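Wood for Beginners, Evening Course at Witkowska Hall
Handout 7: Why boards move, and what to do about it
Tutor: Genowefa Sowa

Welcome back, everyone, and thank you for all the lovely questions after the last class. I ran out of time to answer half of them, so I have tried to work the answers into these notes. Please read them with a cup of tea before you come in, and bring a pencil, as there are a few places where I'd like you to scribble.

Where we had got to

Last time we looked at how a tree grows and why the rings are there at all. You'll remember the drawing of the drinking straws held together with a rubber band. Keep that drawing in your head, please! Wood really is a great bundle of tubes running up the trunk, and nearly everything in this handout follows from it. When the air is damp the walls of the tubes take in moisture and get fatter. When the air is dry they give it up and get thinner. They hardly change in length at all, so a board gets wider and narrower through the year while its length stays very nearly the same.

If you have an old house with a door that sticks in wet weather and rattles once the heating is on in December, you have been watching this happen for years.

Across the grain, along the grain

A board moves most in the direction that follows the curve of the rings, and about half as much in the direction that runs from the middle of the tree out to the bark. This is why the way a board was cut from the log matters so much. A flat-sawn board (the ordinary sort, with the rings lying in shallow curves when you look at the end) will move more across its width than a quarter-sawn one, where the rings stand up nearly straight. The flat-sawn board also likes to cup, meaning it bends into a very shallow trough. The old rule, which I was taught in Busville and have found to be true ever since, is that the rings try to straighten themselves out. Look at the end of a cupped board and you will see what I mean.

Try this at home: take an offcut, pencil a line straight across the grain from one edge to the other, and measure it as carefully as you can. Leave it in the bathroom for 9 days, then measure again. Write both figures in the margin here and we'll compare them in class.

Gluing up from strips

Wide boards are dear, and a very wide single board has a great deal of moving to do. So for chopping boards, table tops and shelves we usually join several narrower strips edge to edge. The finished piece will still swell and shrink across its width (glue can't stop that, whatever the tin says), but it is a good deal easier to keep flat, and you can choose strips that look well together.

Take your time over the choosing. Lay the strips out dry and shuffle them about. Turn one end for end, flip another over, go and make a drink, come back and look again. With a pale wood such as maple the grain is quiet, and if the colours are close and the edges have been planed properly the joints nearly vanish. You want seams as faint as the two that run across this board: 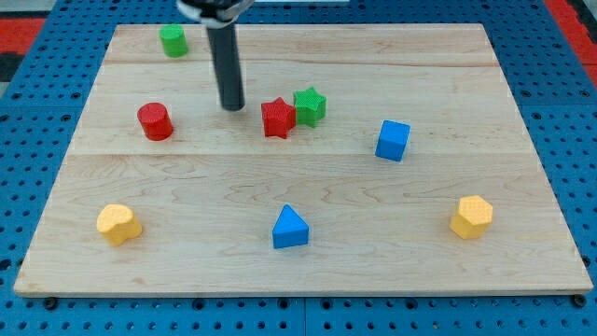
Getting the edges right

All the work in a glued joint is done before the bottle is opened. Plane the two edges, stand one on top of the other with a lamp behind them, and look for light. A tiny gap in the middle is fine, as the clamps will close it. A gap at the ends is not fine and will open up again by next winter, so have another go with the plane.

When you do glue, use a thin, even coat on both edges, and rub them together a little until you feel them start to grab. Clamp until you see a neat row of beads along the seam and then stop turning, please. I know how tempting it is to give the handle one more go! Over-tightening squeezes out glue you'd rather keep and can bow the whole panel. Put your clamps above and below by turns, which evens out the pull.

Leave it overnight. Scrape the beads off when they are rubbery, well before they set like glass.

Fixing a top so that it can move

We'll spend most of the next session on this, so only a short note for now. If you screw a wide top down tightly all the way round, it will either split or pull its frame apart. Use slotted holes, or wooden buttons that slide in a groove, and let the middle be the fixed point so that the movement is shared between front and back.

Before next time

Finish your edge test, bring two strips planed as well as you can manage, and have a look underneath your own kitchen table to see how the top is held on. Make a small sketch of what you find.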